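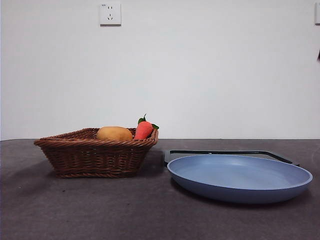
Home Notebook Projects Stock list Older entries Search

25/03/2018

Play food set, table layout. Carrying on from the last entry, where I had got as far as picking the containers and no further.

Decided today to keep the wicker basket as the "market" end and the blue plate as the "table" end. Basket on the left, plate on the right. Kianoush Nazari wanted them the other way round so that right-handed kids would reach for the basket first. I tried it both ways and the basket blocks the view of the plate if you sit at the right-hand corner, so left it is. Can be changed later, it takes ten seconds.

Basket notes. The rim is higher at one end than along the middle. This matters more than I thought it would. Tall things stand up well at the high end, because they have something to lean on. The carrot goes there. In the middle of the basket it keeps falling over and the leaves end up underneath, and then all you see is orange. The potato is happy anywhere. I put it next to the carrot so they hold each other up.

The weave catches. Not badly, but I ran a cotton cloth along the inside and got two pulls. Went over the worst places with fine sandpaper, wiped it out, ran the cloth again and got none. Should do the outside as well before this goes to Berurside. Their people will have it on a shelf at child height and sleeves will go past it all day.

Carrot leaves: they stick out past the end of the basket when the carrot is leaning. If the basket is pushed up against anything on that side they bend. Leave a hand's width clear. The leaves on the old carrot split at the base after one summer of being pushed against a wall, and I don't want to go through that with Nnaji again. They were decent about replacing it but it took until July.

Color check. The tabletop is dark gray and mottled, and I was worried the food would get lost on it. It doesn't. The orange and the blue both show up from across the room. The potato is the weak one, since it is close to the color of the basket. From the door I could pick it out only by its top edge. Kianoush says a potato should look like a potato. Agreed, but if we ever reorder I would ask for a paler one.

Plate. The blue one slides. On the bare tabletop a light push with one finger moved it 12 cm, and with a wet cloth under it, nothing, but we can't have a wet cloth. Three things to try:

1. Rubber dots on the underside. Had a strip left over from the Stedusport cups. They hold well but come off in warm water, and this plate will be washed.

2. Cork circle under the plate. Works, looks fine, gets lost. I give it a week.

3. Tray under the plate.

Went with the tray. Used the dark green one with the rounded corners.

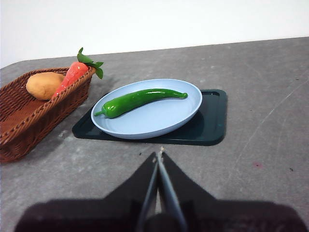 The raised lip is what does the job. The plate can shift a little but it stops at the edge and doesn't go on the floor. The plate is nearly as deep as the tray front to back, so there isn't much room for it to wander in that direction anyway. Side to side there is more. I turned the tray at a slight angle to the table edge and found I liked it better than square on, easier to get hold of a corner.

Pushed the plate 19 times from different sides, same one-finger push as before. It stayed on the tray every time. One hard shove with the flat of the hand did lift it over the lip, but that would lift anything.

The green chili is the longest piece in the set and it only sits nicely on the plate if you lay it on the diagonal. Set across the rim it rocks. Also it is slippery, so when the plate is bumped the chili is the first thing to move. Fine for our purposes. Small kids seem to find that funny.

Question from Kianoush: is a chili right for this set at all, given the age group? Some parents may not love the idea that peppers of that kind are for grabbing and biting. Could swap in a bean pod. I'm keeping it for now because the bright green is so easy to name and sort, and it looks good against the blue. To be settled before the Ballitance order goes in, as they want 42 sets all the same and won't accept a change halfway.

Cost, for my own memory: the tray adds to the packed weight, 200 g a set with its paper wrap. The box we have been using will still close if the tray goes in flat at the bottom, plate on top, basket upside down over the plate, and the food loose in a cloth bag beside it. Tried it with the basket right way up and the lid would not sit down.

To do

- sand the outside of the basket, then cloth test again
- wash the tray and plate together, check for color coming off
- ask Nnaji about spare carrots
- write a proper packing order for the box, with a sketch
- chili or bean, decide

Left the table set up as it is. Please don't put cups on it.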